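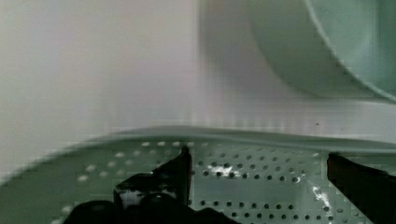
Das Sieb habe ich im Februar gekauft, als das alte Emaillesieb am Boden durchgerostet war. Es ist das flache Abtropfsieb von Gromeck, gefunden im Haushaltswarenladen Kuhlmann bei uns im Ort. Bezahlt habe ich etwas mehr, als ich wollte, aber die Auswahl an flachen Sieben ist klein. Die meisten Hersteller bauen tiefe Schüsseln, in denen Beeren und gekochte Kartoffeln übereinander liegen und sich gegenseitig zerdrücken. Der blassgrüne Boden mit den kleinen runden Löchern in geraden Reihen sieht schlicht aus, der abgerundete Rand ist eine Spur dunkler. Weiße Rückstände fallen auf der Farbe auf, auch dünne Streifen quer über mehrere Lochreihen. Ich komme darauf weiter unten zurück, denn die Reinigung ist der Punkt, an dem sich bei einem Sieb entscheidet, ob man es gern benutzt.

Benutzt wird es bei uns fast täglich. Morgens für Obst, abends für Salat, Nudeln oder Hülsenfrüchte. Wir sind ein Haushalt mit 3 Personen, und für diese Menge reicht die Größe. Eine ganze Packung Spaghetti für Gäste passt auch hinein, dann muss man aber langsam gießen, sonst schwappt etwas über den Rand. Wer regelmäßig für mehr Leute kocht, sollte das tiefere Modell nehmen.

Ablauf

Wasser läuft zügig ab. Bei Nudeln steht nach dem Abgießen kurz etwas Wasser auf dem Boden, ein leichtes Schwenken genügt. Bei Quinoa und kleinen roten Linsen war ich skeptisch. Linsen bleiben drin, Quinoa zum Teil nicht. Einzelne Körner gehen durch oder setzen sich in die Löcher und müssen mit der Bürste herausgeholt werden. Dafür nehme ich weiterhin ein feines Drahtsieb. Reis geht ohne Verlust, allerdings hinterlässt das Stärkewasser einen Film.

Beeren sind die eigentliche Stärke. Himbeeren liegen nebeneinander, bekommen alle etwas Wasser ab und bleiben heil. Torben Görtz, mit dem ich mir den Schrebergarten teile, hat sich nach der Johannisbeerernte das gleiche gekauft.

Stand und Griff

Auf der ebenen Arbeitsfläche steht das Sieb sicher. In unserer Spüle, die zum Abfluss hin ein deutliches Gefälle hat, rutscht es leer ein wenig. Gefüllt bleibt es stehen. Richtige Henkel gibt es nicht, man fasst am Rand an. Mit trockenen Händen ist das kein Problem, mit nassen oder mit Ofenhandschuhen wünsche ich mir etwas mehr zum Greifen. Meine Schwiegermutter hat Arthrose in den Daumen und findet es zu glatt. Ihr altes von Promen mit den zwei Schlaufen ist in dieser Hinsicht besser, dafür ist es tief und sperrig.

Der Rand hat keine scharfen Stellen und keine umgebördelte Kante, in der Wasser stehen bleibt. Das war beim Vorgänger der Anfang vom Ende.

Reinigung

Gleich nach dem Gebrauch abgespült, ist das Sieb in Sekunden sauber. Lässt man es liegen, trocknen Stärke, Frischkäse oder Quark an, und zwar gern genau über den Löchern. Mit dem Schwamm allein schmiert man das eher hinein. Eine Spülbürste mit mittelharten Borsten, einmal von oben und einmal von unten, löst es. Hilfreich ist, vorher kaltes Wasser zu nehmen, warmes macht die Stärke klebrig.

In der Spülmaschine war es bisher 57 Mal, ich führe wegen eines Streits mit dem Händler über das Vorgängermodell tatsächlich eine Strichliste an der Schranktür. Verzogen hat sich nichts, verblasst ist es nach meinem Eindruck auch nicht. Im Oberkorb nimmt es viel Platz weg, im Unterkorb passt es schräg hinter die Teller. Kalk sieht man bei hartem Wasser als weißliche Ränder. Ein Schuss Essig, kurz einwirken lassen, abspülen.

Tomatensoße und Rote Bete haben keine Flecken hinterlassen. Kurkuma habe ich nicht ausprobiert.

Vergleich

Vor dem Kauf hatte ich noch das faltbare Sieb von Droteo zur Probe. Es nimmt im Schrank kaum Raum ein, aber in den Falten sammelt sich alles, was sich sammeln kann, und beim Abgießen eines schweren Topfes ist es mir einmal zusammengesackt. Es ging nach 2 Wochen zurück. Heather Purves hatte es in ihrem Küchenblog sehr gelobt, sie kocht aber auch auf einem Hausboot und hat andere Prioritäten.

Fazit

Für Obst, Salat, Nudeln und Kartoffeln ein gutes Sieb. Für sehr kleine Körner ungeeignet, und am Griff könnte der Hersteller nacharbeiten. Vier von fünf Sternen – den fehlenden ziehe ich für den glatten Rand ab.

Nachtrag 1.10.20: Weiterhin in Gebrauch, keine Risse. Ein Aufkleberrest auf der Unterseite geht noch immer nicht ab, auch mit Öl nicht.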